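Review: the Flastus memorial book kit, after putting one together for my uncle

My uncle Relu Toma died in October and I volunteered to make the memory book for the family. I had never made one. A friend from church, Cherry Mae Tiongson, had used the Flastus kit when her mother passed and she pushed it on me pretty hard, so I ordered it that same night. I am so glad I listened to her! I've now made 2 books with it (one for my aunt, a second for my cousins out west) and I want to write this up while it's fresh.

What you get

A linen-covered post binder, a stack of heavy cream pages, clear sleeves in three sizes, photo corners, a guest signing section, and a workbook that helps you write the life story. There's also a code for the Musum website, where you can scan in your pictures and keep a copy online for relatives who couldn't come to the service. The refill pages are sold separately and you will probably want them. I did.

The workbook

This is the part I'd pay for all by itself. I sat down thinking I would write the usual paragraph: born here, worked there, survived by so-and-so. The workbook asks you things like what he kept in his coat pockets, who taught him to drive, what he said when he answered the phone. I called my aunt with that last one and we were on the phone until almost midnight. Uncle Relu answered with "Toma, go ahead," like a radio dispatcher, for as long as anybody can remember, and it's now the first line in the book.

It also has a plain fill-in sheet for the newspaper notice, with a spot for each thing the paper needs (schools, service, employers, family in order, where to send flowers). I filled it out at the kitchen counter and read it over the phone to Dimaculangan Funeral Home. They said it was all there except the visiting hours, which was my mistake, the line is right at the bottom.

The pages and binder

The paper is thick enough that a gel pen doesn't show through, even a wet one. The corners stick well but you can lift them and try again for a few minutes, and believe me I tried again a lot. The binder opens flat. My cousin set it out at the luncheon and people turned the pages with one hand and a plate in the other, and nothing came loose.

I do wish the posts were a little longer. With the refill pack in, the cover sits up slightly, and once I added his bowling league certificates it really wanted a rubber band. The company sells extenders, I just didn't know that until I was done. 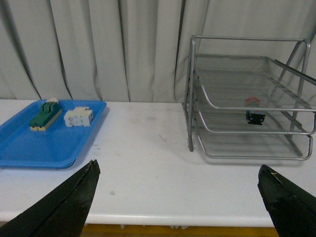

Scanning and the Musum site

I was nervous about this one and it was fine. You type in your code, name the album, and drag your pictures over. The limit is 2000 pictures with the kit, and I came nowhere near it. The captions are easy, and relatives can add their own underneath. Somebody I have never met wrote a long, wonderful one about Uncle Relu fixing a church furnace in a suit.

The search is weak. If you type a last name it only looks at the album titles. I'd love to see that fixed.

Compared to the Drokness kit

My cousin bought the Drokness one before she knew I was working on mine, so we had them side by side. The Drokness cover is prettier, I'll give it that, with a window for a portrait. But the pages are glued in, so what you have is what you get, and its writing guide is a single folded sheet. She ended up borrowing my workbook.

Small things

Ordering: the refill pack is item 3205 in the catalog. The numbers next to it are for the baby book and the pages are a different size, so check before you pay.

Time: give yourself about 2 weeks if relatives are mailing you photos. You can do the newspaper sheet in an evening.

Pens: use your own. The one in the box skips.

Would I buy it again? Yes, and I already have one put away for my grandmother's ninetieth birthday, where she can answer the pocket question herself. She has already told me it's peppermints and a church bulletin.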